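Wednesday, June

Woke before the alarm and lay there going over the pedal line of the little Bach prelude in my head, which is a bad habit because I get it wrong in my head as well. Same bar every time. The left foot has to cross behind the right and I can never remember whether I decided on heel or toe. I had written it in the copy in pencil and then rubbed it out after trying it the other way at the weekend, so now there is only a grey smudge.

Rain until breakfast, then clear. Had the last of the rye loaf with the apricot jam from my sister, which hasn't set but tastes fine. Put a wash on. The bus to Nondholm has moved again, it now goes from the stop outside the chemist and not the one by the bank, and there is no notice at the old stop, so I watched it go past on the other side of the road and had to wait for the next one. I used the time to mark up the hymns for Sunday. We have the long one with the refrain, which the congregation always drags, and I have decided I will stop trying to push them along. I play it at their speed or I play it by myself.

Got to the church with my organ shoes in a carrier bag. The side door was locked and the key wasn't in its place, so I rang the rectory and got no answer, and then tried the vestry door and found it open. The key was on the inside. I have asked before if people could put it back.

The organ was in one of its damp moods. The bottom octave of the Bourdon is slow to speak after rain and there is a cipher on the Great, the G above middle C, which comes and goes. It came on during my first chord and stayed. I went round the back and wiggled the tracker as Mr Lowe used to do, and it stopped, but then I was nervous of the note and found myself playing round it. You can't do that in Bach. It needs every note it asks for.

I did an hour on the prelude, hands alone, feet alone, then left hand and feet, which is the combination that finds me out. My old teacher in Cundport said that if you can play left hand and pedals together you can play the piece, and the right hand is only company. I didn't believe him at the time. I was learning on an electric instrument with a very short pedalboard in a room over a carpet shop, and what I wanted was to play loudly with both hands. I must have been a trial to teach. He took it calmly and ate mints.

Settled the crossing. Left toe behind, right heel on the E, left toe again. I have written it in ink this time.

After that I played through the fugue slowly for pleasure. It isn't difficult to get the notes at that speed and there is time to hear where the subject comes in. The third entry is in the tenor and I had never brought it out properly. It sits right under the alto and it gets lost unless you clip the notes above it a bit. I tried it with the alto very detached and the tenor nearly joined up, and it was there straight away, plain as anything. I played that page 4 times to be sure of it. 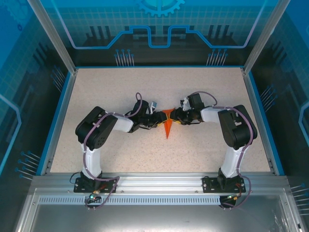
Ghassan Sfeir

Lunch on the bench by the south wall. Cheese and pickle, an apple, tea from the flask. The swifts are back in the tower and they make a great racket when they come round the corner by the porch. A man was cutting the grass between the older stones and stopped to ask if it was me playing. I said it was. He said it sounded like the same bit over and over, and I said yes, it was. He seemed satisfied with that and started the mower again.

Then over to Plullside on foot, by the river path, to look at the organ they want me to play for the wedding. I haven't been there since they had the roof done. The path is overgrown past the weir and I got nettled through my sock. Somebody has put a new gate in near the pumping station with a spring on it so strong that I had to go through backwards.

The Plullside organ is small, one manual and a pedalboard that only plays what is coupled down to it. It was built for a house and you can tell. The case is nice, oak, with a carved rail across the top that has lost some of its leaves. The stop knobs are hand lettered and the Fifteenth has been spelled with one letter missing and nobody has corrected it in all these years, and I hope they won't start now. It is a sweet sound from the nave. At the console it is rather shrill, as your head is almost inside it.

I tried the things the couple have asked for. The bride wants to come in to the march from the film, which I can manage if I leave out most of it. They want something quiet during the signing and I had thought of the Bach prelude, but there is no independent pedal stop, so the bass comes out at the same pitch as everything else and gets in the tenor's way. I tried it with the tenor up an octave and it sounded silly. I could use one of the chorale preludes without pedals. There is a short one in three parts that would do well, and if they are slow with the pen it can be repeated without anyone minding. I will suggest that when I ring.

The bench is far too high and doesn't adjust. At home I have blocks for raising a bench but I have never found a way to lower one. I sat on the very front of it with my knees jammed up under the keys. The last organist there must have been a giant. I asked the woman doing the flowers and she said no, he was quite short, he used to stand up for the pedals. I have been thinking about that ever since and I can't see how it was done.

She also told me that the organ had been going to be sold, some years back, to a school, and that the school came and measured it and found it would not go through their door. So it stayed. She was doing an arrangement with sweet williams and some tall blue thing whose name she told me and I have already lost.

Walked back up to the main road for the bus. Hot by then. Bought a bottle of water and a reporter's notebook from the shop, as this one is nearly full, and a bag of cherries. The cherries were expensive and a good few of them were split, but I ate them all on the bus out of the bag with the stones going into my handkerchief. Now I have a stained handkerchief.

At home there was a letter from the diocese about the organ fund. They will pay part of the cost of cleaning if the parish finds the rest, and they want 2 quotations. I already have one, from the firm that tunes us, and it is 36 pages long, most of it conditions. They propose to take out all the pipework, clean it, releather the reservoir and do something to the action that I will need to have explained to me. It would be out of use from after Easter till the autumn. I don't know what I would do with myself in that time. Practise on the piano, I suppose, and let my feet forget everything.

I do want it done. The cipher will get worse and one day it will come on in the middle of a funeral and I will have to turn off the blower and finish on nothing. It happened to me once in Cundport, a low D all the way through the committal, and the family were kind about it and said it had been very moving. But I worry about cleaning as well. I have heard organs come back brighter and better behaved and somehow less themselves. Ours has a sort of cough at the start of the Stopped Diapason notes, and I have built a good deal of my playing on that cough. I don't know how you would put it in a letter to a builder – please leave the cough.

Rang my sister about the jam. She says to boil it again with lemon. I said I liked it as it was and she said in that case what was I ringing for. Her knee is better. She is going to the coast with her walking friends and wanted to know if she could borrow the big rucksack, and I said yes and then spent a long time looking for it. It was on top of the wardrobe with the Christmas music inside it. I had been looking for the Christmas music since January.

Brought the washing in, still damp at the seams. Supper was an omelette with the end of the ham, and lettuce from the pot by the back door, which has gone a bit bitter and will be bolting soon. I should sow some more.

In the evening I listened to the old recording of the prelude and fugue that I have on LP, with the copy on my knee. He takes it a good deal faster than I do. I had never noticed that he holds back very slightly before the tenor entry, only a breath, so you are already leaning towards it when it comes. I lifted the needle and played that part again. Then I went and did the crossing on the kitchen floor in my socks, holding on to the edge of the sink. Toe behind, heel, toe. It went right 3 times running and I stopped there.

For tomorrow: ring the bride's mother, ring about the second quotation, take the rucksack round. New batteries for the music light. Ask about the key.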